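Open day at Engelbrecht, 31/08/2025

I'd been looking forward to this since June, and it did not let me down! Lionel Sedgwick met us at the door and took us straight to the boards, my favorite part of the whole visit. Pale blond wood, fine grain, and big gray-brown blotches spreading over it like clouds. 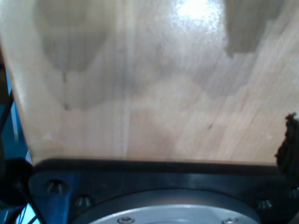

I could have stayed there all morning. Lionel talked about finishes (he likes Milow best) and let us ask anything, then it was on to the blue rod, a lovely deep glossy blue.

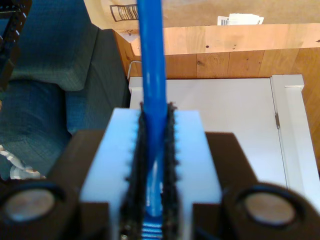 The network rack

An open black rack with a switch on top and a patch panel or chassis under it — much tidier than mine at home.

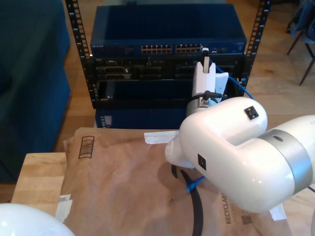 We talked cables for far too long, and I came away with a shopping list. Then back to the wood for one more look at that grain. 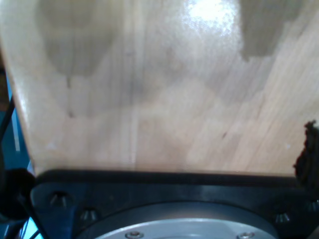 Entry was $3 and parking is behind the Brinine building. Go early if you can.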